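The Betar capture kit from Drumora is a head-worn camera, a battery pack and a loader program for recording hand chores that are later used to train floor-care robots. We rent it out and sell it. Customers ask what the recordings look like before they commit, so this gallery has stills from a cleanup job along with notes on how the kit handles it. Page kept by Jaxon Friesen.

## Dustpan and brush

Low work is the hardest thing to record from the head. The wearer bends, the camera tips forward, and the hands end up a long way from the lens.

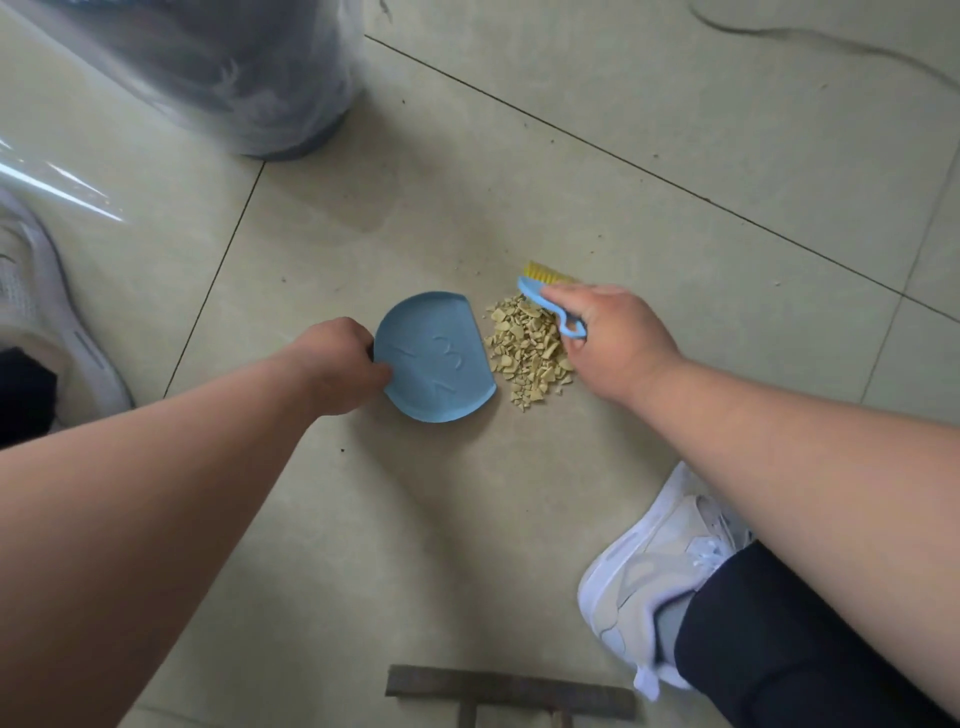
Betar ships with the camera mount set for table work. For floor jobs, loosen the side screw and drop the mount 12 degrees before you start. With the mount left at the factory setting, the hands tend to slide out of view as soon as the wearer straightens a little. A light blue pan on pale tile is a fair test of the exposure settings, and the auto mode is good enough for it. The raised marks on the pan still show up, and so do the separate flakes in the pile next to it. We leave sharpening off.

A two-handed chore like this one gets a single label track per hand. The Drulley loader that comes with the kit writes them as "left" and "right" and lets you rename them later. If you only need one hand, turn the other track off in the loader and keep the video as it is.

Clear plastic is worth a note as well. Shiny wrap and bags throw bright white spots, and the exposure lock keeps them from pulling the rest of the picture dark. Set the lock while looking at the floor.

## Last crumbs

Small leftovers take more passes than the main pile, and buyers of this kind of data ask for them more than anything else. Tell wearers to keep going until the floor is done. A recording that stops early has to be marked "partial" in the loader. 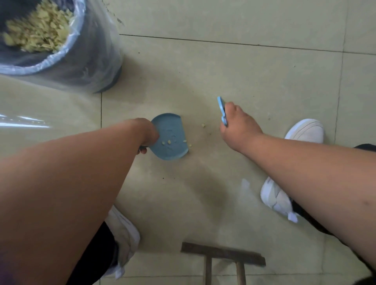
## What you get

- Betar head camera with adjustable strap
- Battery pack and belt clip
- Two memory cards and a reader
- Drulley loader, one seat
- Printed setup card for table, counter and floor work

The Górecki strap is a separate item. It has a wider back pad and suits people who wear the camera for a full shift. It fits all Betar mounts except the very first batch, which had a narrower slot.

## Prices

- Betar kit: $2,122
- Betar kit with Górecki strap: $2,193
- Used kit, checked and cleaned, when we have one: $1,760

Rentals are by the week and include the strap. Shipping is extra both ways. We wipe the cards when a kit comes back, so copy your recordings off first.

Orders placed in November go out with the new setup card. If you have the old one, write to Jaxon and he will mail you a replacement.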